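Home > Household > Furniture and Surfaces > Questions

Cleaning and care of a blue work surface with chrome fittings along the edge

Asked by Nuria Iglesias – 1,293 views – reading time 3 min
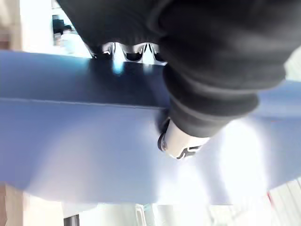

I am responsible for the shared workroom at our premises in Erstead and would be grateful for advice on the routine care of a blue surface with chrome fittings along one edge. The room was taken over in February and no care instructions were left with the furniture. I do not know what the surface is made of, and the previous tenant has not replied to my enquiries.

There are two matters on which I require guidance. The first is the chrome, which shows every fingerprint and is awkward to reach with a cloth. The second is the long, thin line that runs across the blue. I should like to know whether dirt is likely to collect along it, and whether it may safely be cleaned with a brush. Our present practice is warm water and a little washing-up liquid, applied at 8 in the morning before the room is opened. I would prefer to avoid anything with a strong smell.

Share (8) – Comments (2)

3 answers

Answer by Crescencio Segura
Accepted

Where the material is not known, the mildest method should be used and any new product should first be tried on a small area out of general view. Your present method is suitable for daily use. The cloth should be well wrung out, and the surface should be dried afterwards with a second, clean cloth. Cream cleaners, scouring pads and solvents should be avoided, as they may leave a plain colour with dull patches which cannot be put right.

With regard to the line, please establish whether it is a join, a fold or simply a mark. Draw a fingernail across it lightly. If there is a gap, use a soft, dry toothbrush along its length – never across it – and do not allow water to stand there. If there is no gap, no special treatment is needed.

Chrome should be wiped with a damp microfibre cloth and buffed dry. For the parts that a folded cloth will not reach, a strip of old cotton sheet may be passed behind the fitting and drawn gently from side to side. Do not spray cleaner directly on to the metal, as the surplus will run down on to the blue.

Answer by Loredana Fiore

We use white vinegar on all chrome at the Skimcombe hall and have had no complaints. Half vinegar, half water. It does smell for a while.

Comment by Crescencio Segura: Vinegar should be rinsed off promptly and kept away from the surface until the material has been identified. The original question also asked for something without a strong smell.

Answer by Maximiliano Rivas

I would add one point to the accepted answer. Blue surfaces can look paler in one place than in another according to the light, and this is easily mistaken for fading or for a film of old cleaner. Before treating any pale area, look at it from the opposite side of the room and again with the blinds closed. If the pale area moves, it is only the light. In our own building 90 minutes were spent polishing a panel that had nothing wrong with it.

Comment by Nuria Iglesias: Thank you. I shall carry out the fingernail test before ordering any brushes.

Was this page helpful? Yes (31)

Previous question – Next question – Back to Furniture and Surfaces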